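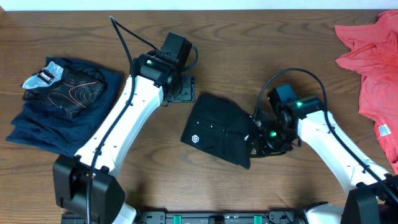

June 2023 – for immediate release

**Wosard opens Dellik, its bond ladder service, to small accounts**

Hi, I'm Vaida Kütt, and I run Wosard. We're a small investment adviser, and most of you on this list know us for the plain-language bond notes we send out each week. Today I get to announce something I've wanted to do for years: Dellik, our bond ladder service, is open to anyone with $1,000 to invest. Until now you needed a lot more than that to get in the door, and I was never comfortable with it.

A quick refresher for reporters who don't cover fixed income (lucky you, these past couple of years have been a ride). A bond ladder is a set of bonds that come due at different times. When the shortest one matures, you take the cash if you need it, or you buy a new one at the long end and keep going. My grandmother did this with savings certificates and a kitchen calendar. She'd have had opinions about our software.

The standard Dellik ladder has five rungs, one year apart. You can build it from Treasuries only, or mix in investment-grade corporate bonds on the middle rungs. Small accounts start with Treasuries only, and I'd like to be upfront about that. Corporate bonds often trade in pieces too big to split sensibly across a small account, and the markups on odd lots can eat a good part of the extra yield. We looked at a few ways to get around it and didn't like any of them.

**What it costs**

The fee is a flat $5 a month, whatever the size of the account. Yes, I've done the math on that for the smallest accounts, and no, it isn't pretty! Five dollars a month on a thousand dollars is a big bite out of anybody's interest. So we're waiving the fee completely on Treasury-only ladders until the account passes a size where the fee makes sense, and the fee page spells out where that line sits. We don't take commissions on the bonds, and we don't get paid by dealers for sending them orders.

Dealers do build a spread into the price of a bond, and you pay that whether you're with us or anyone else. Your order confirmations in Dellik will show the price you paid next to the best quote we received at the time. I'd love to see more firms do this.

**How we tested it**

We ran a pilot with 403 account holders, most of them readers of the weekly note who'd written in asking when they could join. Maarja Baranauskienė, our head of operations, ran the whole thing and read every comment that came back.

"What people wanted most was a calendar," Maarja says. "They had their yields in front of them, and they kept asking us what day the money would land. We'd built a lovely yield chart and put it right at the top of the screen. It's on the second tab now."

I fought for that chart, by the way. I lost.

The other big change from the pilot was the reinvestment setting. We used to roll maturing bonds over automatically unless you told us to stop. Now we ask you first, by email and in the app, and if we don't hear back the money waits in cash. A few people on my own team thought this was a step backward, and I understand the argument: cash sitting around earns less than it could. But a couple of pilot members had tuition bills coming due and nearly missed the old notice, and that settled it for me.

**Who's behind it**

Justinas Grigaitė leads the bond desk and picks the securities that go on the approved list. Edgars Vasiliauskas built the order system with our technology partner, Roditus, and he's still tinkering with it as I write this. Custody stays with Laur, as it has since we opened – your bonds are held there in your name, and Wosard can't move them anywhere except to an account you own.

I asked Justinas for a line about where rates are headed and got this instead:

"I don't know, and a ladder is what I'd want to own when I don't know. If yields go up, the next rung gets bought at the better rate. If they drop, the longer rungs are already locked in. You'll never get the best outcome that way, and I can sleep with that."

He's a cheerful guy, I promise.

**What to keep in mind**

Bonds can lose value if you sell them before they mature, sometimes quite a bit. Anybody who held a long bond fund through last year knows the feeling. Corporate issuers can default. Inflation can leave you with less buying power than you started with, even when every payment shows up on time. A ladder doesn't make those things go away, and if you think you'll need all of your money in the next few months, a savings account may suit you better. Please read the full disclosures before you open anything, and talk to a tax person if you're not sure how the interest will be treated in your state.

**What's next**

New accounts can be opened now through the Wosard site. If you already have a Dellik account, you don't need to do anything, and the new calendar screen will show up the next time you log in. We're working on ladders made of inflation-protected Treasuries and hope to have those ready in October. Joint accounts are open today. Custodial accounts for kids aren't, and I know plenty of you have asked (keep asking, it does help me make the case for moving them up the list).

**Press contact**

Austra Grīnberga handles press for Wosard and can set up a call with me, Justinas or Maarja. She also has sample confirmations and the full fee schedule, and she's much quicker at answering email than I am.

*Wosard is an investment adviser focused on bonds and cash management for individual savers. Dellik is a service of Wosard. Investing involves risk, including possible loss of principal. Nothing in this release is a recommendation to buy or sell any security.*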